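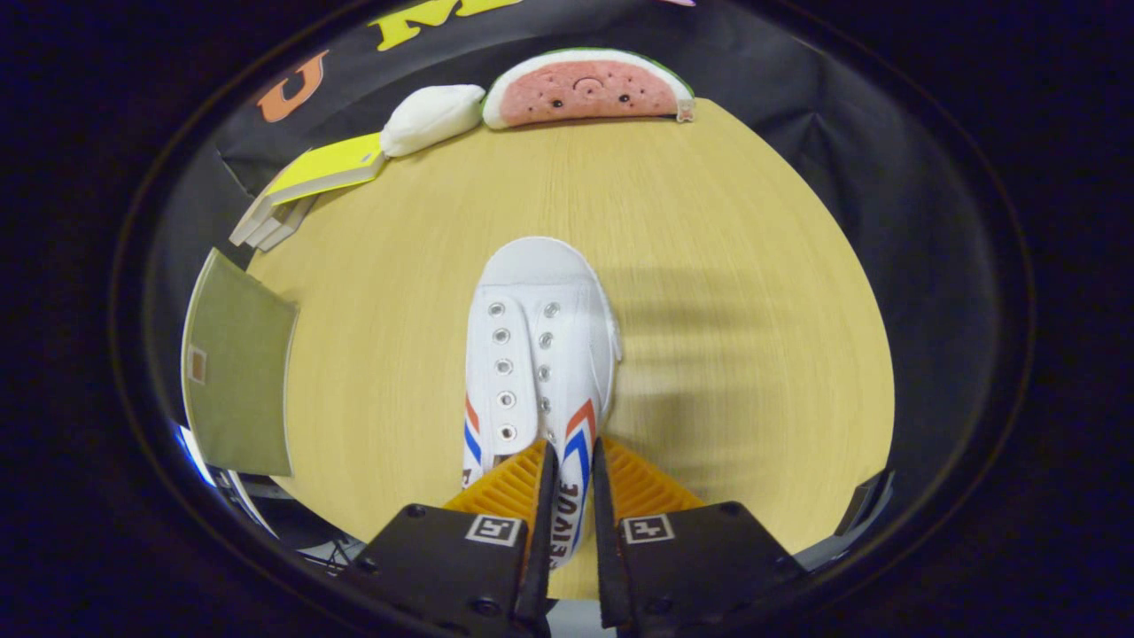 Soft finger pads are the one part of a homemade gripper I'd tell you to redo until you love them. My first set was flat, and anything with a curve to it slid right out. The ribbed orange ones took me 14 tries to get right (yes, really!), and now I practice on a canvas sneaker with the laces out, pinching it at the heel with the toe pointing away from me.

Search Plamari builds Go

Okay, on to the fitting. Print the pads in your softest filament, ribs facing up, and go slow – mine stringed like crazy at normal speed. Let them cool on the bed before you peel them off.

Loosen the screws on both housings but don't take them all the way out. Slide a pad in behind each finger, line up the bottom edges, then snug the screws down a little at a time, swapping sides as you go. I cranked one side tight first and my fingers met crooked for a week.

Next, stick a marker on each housing, just below the pad. Press from the middle outward so you don't trap bubbles. Gayan at our shared shop puts his on with tweezers, and his are way straighter than mine!

Then close the fingers on something soft and check that both pads touch at the same time. If one gets there early, back its screws off 2 turns and try again.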